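Gallery: Teaching by Demonstration at the Prendville Workshop

The Prendville Workshop gathers recorded demonstrations of manual tasks for use in training robot control systems. The work began in September as a joint undertaking of Weten, which maintains the robot arms and the recording equipment, and Camex, which supplies the retired office computers on which most of the tasks are carried out. This page presents a view of the work at hand, together with notes on the stations, the operators and the treatment of the recordings.

Each demonstration is performed by a trained operator who guides the arm through a task from start to finish. The movements of the arm, the opening of the gripper and the view from the wrist are stored together, so that the learning system may relate what was seen at each moment to what was done next. A session lasts 30 minutes and is followed by a break of 12 minutes, during which the station is reset and the operator's notes are entered in the log.

The present collection comprises 359 demonstrations of computer assembly and disassembly. Of these, 86 concern the handling of processors. The remainder cover memory modules, drives, cable connectors and the removal of screws. Demonstrations in which the operator had to make a second or third attempt are kept in the collection and labelled accordingly, as the learning system is expected to benefit from examples of recovery as well as from clean runs.

Processor handling was added to the programme at the request of Halina Dudek, who leads the assembly group. The contacts of a modern socket are fine and easily bent, and the part must be held by its edges, kept level and lowered without sideways movement. Experienced technicians do this largely by feel. Recording it in a form that a machine can use has required slower movements than those asked for at the other stations, and a longer period of practice for each operator before any recording is accepted.

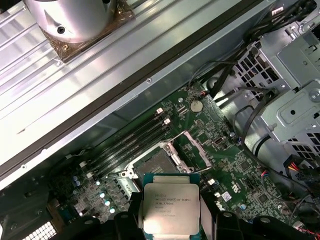
Gallery Supplement, No. 12, p. 30

Processor station. An Intel Xeon E5-1630V3 is held at its left and right edges between the two fingers of the gripper, close to the open socket of a desktop workstation. The load plate is folded back and the gold-toned pins are exposed. The memory slots beside the socket are empty.

The wrist camera is the principal source of images at this station. Its position gives a close view of the part and of the place for which it is intended, and it moves with the hand, so that small errors of alignment can be studied afterwards. Operators are asked to pause briefly above the socket before lowering the part. This pause is marked in the recording and serves as a common point of reference when demonstrations by different operators are compared.

Variation is introduced on purpose. The position of the chassis on the bench is altered between sessions, the lighting is changed, and boards of several makes are used in rotation. Without such changes a system may learn the layout of one bench very well and fail at the next. Zbigniew Głowacki, who is responsible for the recording schedule, has prepared a plan under which no operator works with the same machine in two consecutive sessions.

Every recording is reviewed before it is released. The reviewer confirms that the images and the arm data are correctly matched in time, marks the beginning and end of each stage, and adds a short written instruction of the kind a person might give to a colleague – for instance, "place the processor in the socket" or "close the lever". Recordings with missing images are set aside and are not counted in the totals given on this page.

Reviewed material is stored in the Lim archive, where it is arranged by task, by operator and by station. Partner institutions may apply for access to the archive in writing, stating the purpose of their work and the tasks in which they have an interest. Requests concerning the processor recordings should be addressed to the assembly group, and those concerning camera mounting or calibration to the equipment office at Weten.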